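Workshop Notebook
Sunau Joinery Workshop, Bench Room 2
Entry for April, begun 7:40 a.m.
Entered by: Selma Petkov

Subject: Condition of the pine tabletop before finishing

The tabletop intended for the Salameh reading room was brought in from storage yesterday afternoon and left overnight in the bench room so that it could settle to the temperature of the space. It was examined this morning before any work was started. The client has asked for a clear finish with no stain, and the figure of the wood will therefore remain fully in view. Any feature that may need filling should be recorded now, while the surface can still be worked.

The face was wiped with a dry cloth and viewed under the window light and again under the bench lamp. A fingertip check was made along the grain. No raised fibers were felt. 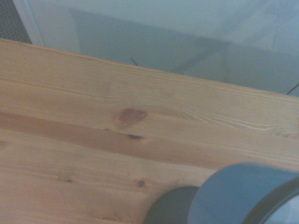
Photo: Sunau Joinery Workshop, bench record

The general color is a warm honey-beige with fine, close grain. The reddish-orange band is the strongest feature of the top and will deepen under oil. I have not settled whether it marks a glued seam or is only a change of color within one plank. The underside is to be checked before sanding. If a glue line is found, it should be marked in pencil on the underside only.

The oval knot just above the band is to be left alone. The narrow dark slit directly below it needs a closer look. It may be a small knot or the start of a crack, and a thin feeler should be tried before a decision is made. If it is open, it will be filled with clear resin and leveled by hand. The small round knot on the lower part of the top should be tested for looseness at the same time. Colleagues are asked not to use dark filler on any of these points, as the client has declined it in writing.

The curved figure toward the far edge on the right may tear if planed. Scrape and sand only.

Proposed sequence of work:

Sand with 100 grit along the grain, using the long block. Vacuum and inspect. Carry out any resin filling and leave it for 2 days. Continue through the finer grits in the usual order. Apply the first coat of Kendevix clear oil, thinned as on the tin, and leave the top flat on the rack.

A test piece of pine from the offcut bin has been set aside and marked for the oil. It should be coated before the top is touched. The Jerunen hard wax remains the second choice if the oil turns the band too dark for the client.

The underside has not yet been examined. The feeler gauge is on loan to the machine room and has been requested for this afternoon.

S.P.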